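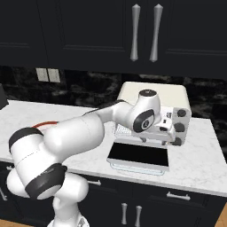
**Figura 2.** Entorno simulado de cocina: el brazo con la pinza junto al frontal del electrodoméstico, con la puerta abatida sobre la encimera.

### 4.2. Recogida de demostraciones

El conjunto Lirkis reúne 600 demostraciones teleoperadas en simulación, repartidas entre 4 tareas con electrodomésticos de sobremesa. La documentación de Bovemero sostiene que esa cantidad basta para aprender políticas transferibles. Nuestros datos no permiten afirmarlo. Al revisar los episodios de apertura y cierre encontramos 40 marcados como válidos en los que la puerta cambia de estado por un contacto lateral del antebrazo, sin que la pinza intervenga. El criterio de éxito solo consulta el ángulo de la bisagra, de modo que los acepta.

Tampoco nos convence la diversidad visual declarada. Cambiar el mármol de la encimera o el acabado de los armarios (Fig. 2) altera los píxeles, pero deja intactas la geometría de la puerta y la fricción de la bisagra. Repetimos el entrenamiento con Sultana tras retirar los episodios dudosos y la tasa de éxito apenas varió. La comparación con Grundholm, recogido con otro mando, queda pendiente.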